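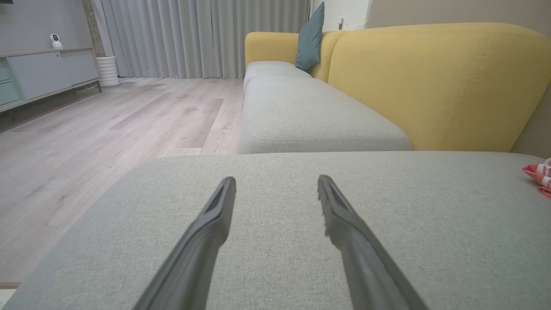 Is the Tronlow soil moisture probe accurate enough to schedule irrigation by?
On a silt loam that doesn't crack, close enough to be useful. On heavier ground I wouldn't turn a pump on or off by it, and most of what follows is me trying to work out where the line is.

I farm soybeans and a bit of corn on ground that goes from decent silt loam to a sticky clay in the space of one field. I've been sold moisture sensors before. Two sets are hanging in the shop right now with their cables cut by a cultivator. So when the Tronlow turned up at our co-op's winter meeting at $367 for the starter kit, with a speaker telling us it would "pay for itself in one skipped irrigation," I did what I always do and waited a year. Then I bought one, with my own money, and ran it for a full season.

What you get for the $367: one probe with sensors at three depths, a logger head that clips on top, a solar panel the size of a playing card, a plastic installation tube, and a leaflet. You don't get the auger. The auger is sold separately, and the leaflet says the warranty on accuracy depends on using it. I think that's a lousy way to price a product. Add it in before you compare this kit with anything else.

Installation

The leaflet says 25 minutes. Mine took most of a morning, and part of that was my fault for going out when the top was too dry. The hole has to be tight. If there's any air between the probe and the soil, the readings drop off and stay low until the ground settles around it. I ended up making a slurry out of the soil I'd pulled and pouring that down the side, which every old-timer with a probe will tell you to do and which the leaflet doesn't mention at all.

The head stands up above the crop until about the time the beans close the row, then it vanishes. Put a flag on it. Put two flags on it. The supplied one is a strip of orange plastic that had faded to the color of a manila envelope by July.

The readings

I put the first probe in the loam and borrowed a second from the dealer for the clay end. To check them I pulled cores by hand next to each one every Wednesday, weighed them, dried them in an old oven in the shop and weighed them again. It isn't laboratory work, but I trust it more than a graph on a phone.

In the loam, the two shallow sensors tracked my cores well. They went up after rain and came down at a believable rate, and when they said the root zone was getting short, the cores said so too. The deepest sensor read a little wet all season. It was consistent about it, so I learned to knock a bit off in my head.

In the clay it was a different story. Everything looked fine until the ground started to crack in the dry spell. Then the top sensor fell off a cliff overnight, while the cores showed hardly any change. A crack had opened right along the probe. The app sent me an alert to irrigate. If I'd listened, I would have put water on ground that didn't need it, and sent a good share of it straight down the crack. After the next real rain the crack closed and the number jumped back up as if nothing had happened.

I called the company about this. The person on the phone was polite and told me there's a "heavy clay" setting. I had already picked heavy clay. As far as I can tell, all it does is move the red line on the chart.

The app

It's called Nado, and it's the weakest part. The main screen shows a single big percentage with a smiling or frowning water drop. I don't need the drop. What I want is the trend at each depth for the last two weeks, and that's three taps away and won't turn sideways on the phone. You can export the data, which I'll give them credit for, but only for one probe at a time.

It also wants a subscription after the first season. The basic plan is $150 a year, and without it you can still read the probe over Bluetooth if you walk out and stand beside it. In August, in waist-high beans, with wet knees. I tried that for a week and it does work.

Signal was fine at both sites, even at the far end by the ditch where my own phone drops calls. The battery never went under half. No complaints on either.

Against the Grorura

My neighbor to the south runs the Grorura, which is the older style with separate sensors buried at each depth and a box on a post. He paid $400 for his, with cable. It's uglier, you have to dig more, and the box draws wasps. But we compared charts after that same dry spell, on clay that's no different from mine, and his didn't take the overnight dive. His sensors are set into the side wall of the hole, away from the post, so a crack running down the post doesn't matter as much. If I had only clay, I'd put up with the wasps.

Where the Tronlow wins is getting it out again. It pulled up in one piece ahead of the combine, and I washed it off and hung it on a nail. The Grorura's sensors more or less live in the ground until they die.

Did it pay for itself?

I skipped one irrigation on the loam in early July that I probably would have run out of habit. Was that the probe, or was it the cores I was pulling anyway? I can't separate them. I didn't see a yield difference I could pin on it either, and I'd be suspicious of anyone who says they did after one season. The claim from the meeting assumes you'd have watered by the calendar otherwise, and most people I know already kick the dirt and look at the forecast before they start a well.

What I'd say is that it made me look more often. Maybe that's worth something.

I bought mine through Võ Farm Supply, who were straight with me about the auger and let me borrow that second probe with no paperwork. Ask your own dealer for a loaner before you buy, and ask to have it on your worst field.

I'm keeping the one in the loam. The one from the clay went back in September. I haven't renewed the subscription yet and they've emailed me about it four times.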